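Section 8. Open Day Demonstration: Peg and Gear Board

8.1 Before the visitors enter

1. Hang the black curtain behind the table. It must cover the full width that the head camera sees.
2. Put the white board in the middle of the table. Clean it with a dry cloth.
3. Lay the white cables away from the board, so the arms do not pull them.
4. Start the Dranari controller and wait for the ready tone. This takes 2 minutes.
5. Load program 177 and select "Guest speed".

Note: Guest speed is slower than the speed we use in the Pendeo workshop. Visitors follow the fingers more easily, and there is time to talk.

8.2 During the demonstration

6. Ask the group to stand behind the yellow line – children in front.
7. Press Start. Keep one hand near the stop button until the program ends.
8. Explain the task in simple words. The hands must handle small parts, and the board has openings of different shapes.
9. If a part falls on the table, press Pause and leave it there until both arms are in rest position. Then put it back by hand.

CAUTION: Do not reach over the board while the arms have power, also when they do not move. The arms can start again without a sound.

Note: A group of 11 persons is the maximum for one table. With more visitors, make a second round.

8.3 Arms at the board

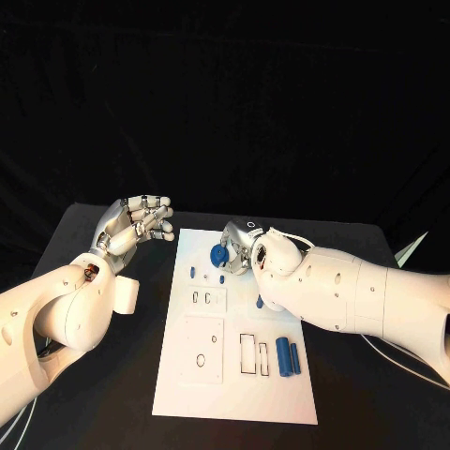
Both arms over the board, with small blue parts on it.

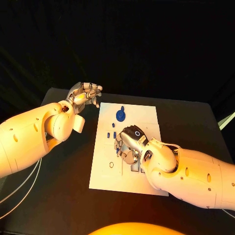 Hiếu Mạc

For questions about the open day in September, please write to me at the Brelimetti training desk. Changes to the program are made only by Funmilayo Nwankwo, so please do not edit it on the controller. After the last group, park the arms, switch off the power and cover both hands with the cloth bags.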